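Markach : la buanderie partagée de la rue des Tanneurs a rouvert en août

La buanderie partagée du quartier de Markach a rouvert ses portes au mois d'août, après une fermeture qui a duré tout le printemps et une partie de l'été. Les habitants de la rue des Tanneurs et des deux rues voisines peuvent de nouveau y laver leur linge, de sept heures du matin jusqu'à vingt et une heures. L'association Plorbridge, qui gère le local, a annoncé la nouvelle par une affiche posée dans les entrées d'immeubles et par un message envoyé aux adhérents.

La raison de la fermeture était connue de tous. L'évacuation des eaux passait par un vieux tuyau commun avec la cave, et ce tuyau débordait chaque fois que deux machines vidaient en même temps. Au mois de mars, l'eau est entrée dans le couloir et dans trois caves. L'association a alors décidé d'arrêter complètement le service et de refaire la plomberie, ce qui était demandé depuis longtemps par les voisins du rez-de-chaussée.

Les travaux ont été faits par l'entreprise Georgiev. Ils ont coûté 2 147 euros pour la plomberie et 1 212 euros pour l'électricité, qui n'était pas prévue au début. En ouvrant le mur, les ouvriers ont trouvé un câble trop ancien pour supporter les machines, et il a fallu le remplacer jusqu'au compteur. Le carrelage du couloir, abîmé par l'eau, attend encore. Il sera réparé quand l'association aura reçu la deuxième partie de la subvention du quartier.

Costel Nikolovski, le président de l'association, reconnaît que le chantier a été long. « Nous avions promis une réouverture pour le mois de juin, et nous n'avons pas tenu la promesse. Beaucoup de familles ont dû prendre le bus avec leurs sacs pour aller à la laverie de Sirnby. Je comprends très bien que certaines personnes étaient fâchées. »

La laverie de Sirnby se trouve à l'autre bout de la ligne. Pour un aller et retour, plus le temps du lavage, il fallait compter une demi-journée. Plusieurs habitants se sont donc organisés pendant la fermeture : on mettait ensemble le linge de deux ou trois appartements, et une seule personne faisait le voyage. Cette habitude a donné quelques mélanges de chaussettes, mais aussi l'idée d'un nouveau règlement, qui est maintenant affiché à côté de la porte.

Le règlement tient sur une page. Chaque foyer réserve son heure sur un cahier, au crayon, et peut prendre jusqu'à deux passages par semaine. Le hublot reste ouvert après le lavage. Le linge oublié est posé sur l'étagère et gardé 5 jours. Il est aussi demandé de trier les couleurs avant de charger le tambour, surtout quand on lave pour une autre personne. Ce dernier point vient directement des lessives faites en commun au printemps, pendant lesquelles un lot de draps est revenu rose à la maison.
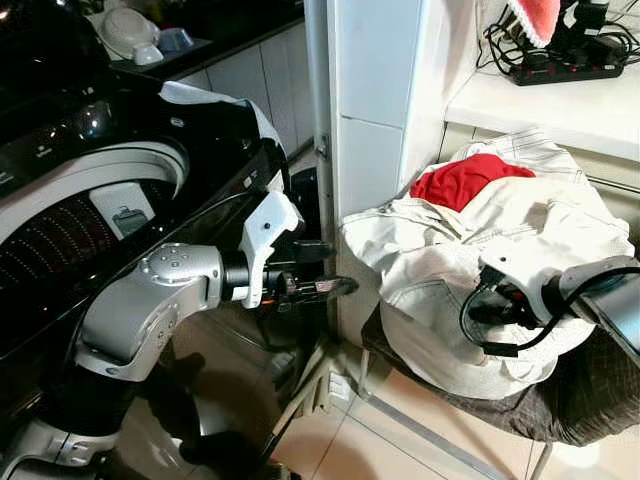 Vesela Softić répond que le tri devrait se faire chez soi, avant de descendre, parce que le temps passé à séparer le blanc du reste devant la machine est pris sur l'heure du voisin suivant. Elle voudrait que cela soit écrit clairement dans le règlement. Elle demande également que les poches soient vidées à l'avance, et elle raconte qu'un mouchoir en papier oublié dans un pantalon lui a coûté une soirée entière avec la brosse, sur des pulls noirs.

L'association n'a pas voulu aller jusque-là pour le moment. Elle préfère observer les premières semaines et corriger ensuite. Une petite réunion est prévue à l'automne dans la salle du bas, et chacun pourra y apporter ses remarques. Celles qui sont déjà arrivées concernent surtout les horaires. Les personnes qui travaillent tôt le matin voudraient une ouverture à six heures, mais les logements situés au-dessus du local s'y opposent à cause du bruit de l'essorage.

Teodora Vidmar habite justement au premier étage. Elle ne se plaint pas des machines en journée. « Pendant des mois je n'ai rien entendu, et c'était presque bizarre. Mais à six heures, non. Sept heures, c'est déjà tôt pour moi. » Elle propose plutôt d'ajouter une demi-heure le soir, pour les lavages courts seulement. L'idée sera discutée avec les autres demandes.

Le prix d'un lavage n'a pas changé. Il se paie toujours avec des jetons, que l'on achète à l'épicerie du coin ou auprès de l'association pendant la permanence du soir. Les anciens jetons restent valables, même ceux de l'année dernière. La lessive n'est pas comprise. Un bidon commun avait été essayé autrefois, mais il se vidait trop vite et l'essai avait été arrêté au bout de quelques semaines.

Pour le séchage, la situation est moins bonne. Le sèche-linge de la buanderie n'a pas été remis en service, car l'électricien a conseillé d'attendre une ligne séparée. Ce travail est estimé à 1 932 euros, et l'association n'a pas encore cette somme. En attendant, les fils de la cour sont de nouveau ouverts à tout le monde, y compris aux locataires du bâtiment du fond. Les pinces à linge sont à apporter soi-même. Ilir Stojanovska, qui avait démonté les fils pendant le chantier pour laisser passer les ouvriers, les a retendus un peu plus haut qu'avant, et les draps ne touchent plus le muret.

Cette hauteur ne convient pas à toutes les personnes. Deux habitantes ont demandé que l'un des fils soit redescendu, et ce sera fait du côté de la remise à vélos. En cas de pluie, le couvert de la cour peut abriter un étendoir pliant, à condition de laisser le passage libre vers les poubelles.

La réouverture a été marquée par un goûter très simple dans la cour, avec du café, des beignets et du sirop pour les enfants. Teodora Đorđević avait apporté un grand panier de vêtements d'enfant devenus trop petits, lavés et pliés, que les familles pouvaient prendre gratuitement. Il en est resté peu à la fin de l'après-midi. L'association pense répéter ce don deux fois par an, au changement de saison, et cherche une étagère fermée pour garder les vêtements entre les deux dates.

Les inscriptions pour les nouveaux foyers sont possibles jusqu'à la fin du mois de septembre. Il faut se présenter à la permanence avec un justificatif de domicile à Markach. Les adhérents de l'année passée n'ont aucune démarche à faire, et les mois de fermeture seront ajoutés à la fin de leur adhésion sans supplément. Pour signaler une panne ou une fuite, le numéro de téléphone est écrit sur la première page du cahier de réservation.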